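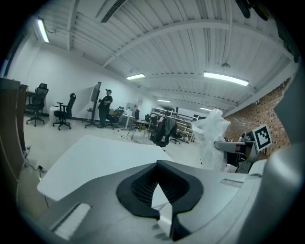

Aoun 2.1 tracking on hand-held gripper data: do you believe the numbers?

imad_chamoun
Original poster
The release notes for Aoun claim the new visual-inertial front end "handles ordinary indoor rooms." I ran it over our April recordings from the Pladcombe room and I'm not convinced. Out of 294 clips it reports a clean trajectory for all but 13. Great, except when I replay the ones it calls clean, a good few have the gripper drifting sideways over the table while the wrist is obviously held still. No warning and no drop in the confidence value.

Has anyone checked that confidence value against anything? As far as I can tell it's the inlier ratio with a nicer name.

karim_m
It is the inlier ratio. Look in the tracker source, it gets clamped and smoothed and then written out as "confidence." A high ratio tells you the points agree with each other. If they're all sitting on the gripper body, they'll agree perfectly that nothing is moving.

Did you mask the gripper?

imad_chamoun
Default mask, the one that ships with it.

karim_m
Then that's your first problem. The default is a trapezoid across the bottom of the image. It doesn't cover a finger that sticks out into the middle.

N. Haddadin
I'd push back on that. We use the default mask at Derkosberg and the drift is small. What I'd look at is the table. A big plain white surface close to the lens gives the tracker nothing, so it leans on whatever is far away, and far points are bad at telling you about small translations. You can mask until you're blue in the face and that won't change.

Imad, post a view from one of the bad clips?

imad_chamoun
Sure.
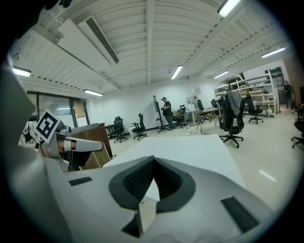

Gripper view over the white tabletop, finger tag tilted at left, shelving at the back right

karim_m
Look at the tag. High contrast, sharp corners, and it rides on the finger. Any corner detector will grab it before it grabs a white wall. I'd bet half the "static" features are on that square.

N. Haddadin
Or on the ceiling. Those long parallel panels are a classic aliasing trap: shift by one rib and it matches just as well. Then you've got people in the background who may or may not stand still. I don't think you can blame one thing from one picture, Karim.

karim_m
Fair, but the mask takes ten minutes to test. What's your test for the ceiling?

N. Haddadin
Same clip, block out the upper third, run it again. Also ten minutes.

baltazar_s
Maybe a dumb question, but does any of this matter if you're only training a policy? We feed Aoun output straight into Biston with relative actions over short windows, and slow drift mostly cancels.

imad_chamoun
Slow drift, sure. A one-rib jump doesn't cancel, it shows up as a sudden motion and the policy is told a human did it on purpose. I'd want to see that argument tested by someone who isn't selling the trainer.

baltazar_s
I'm not selling anything – we just never saw it hurt.

imad_chamoun
Did you look?

baltazar_s
At success rate, yes. At trajectories, no.

imad_chamoun
OK, ran both on one bad clip, 2050 frames. Custom mask over the finger and tag: sideways drift gets smaller but it's still there. Upper third blocked, default mask: tracking lost at frame 30. So the ceiling was holding the whole thing up, for better or worse. Both together is running now.

N. Haddadin
Lost at 30 doesn't clear the ceiling of anything, by the way. Also, one clip.

imad_chamoun
I know. I'll do the other bad ones tonight, and I'm leaving "confidence" out of the plots until somebody gives it a proper definition.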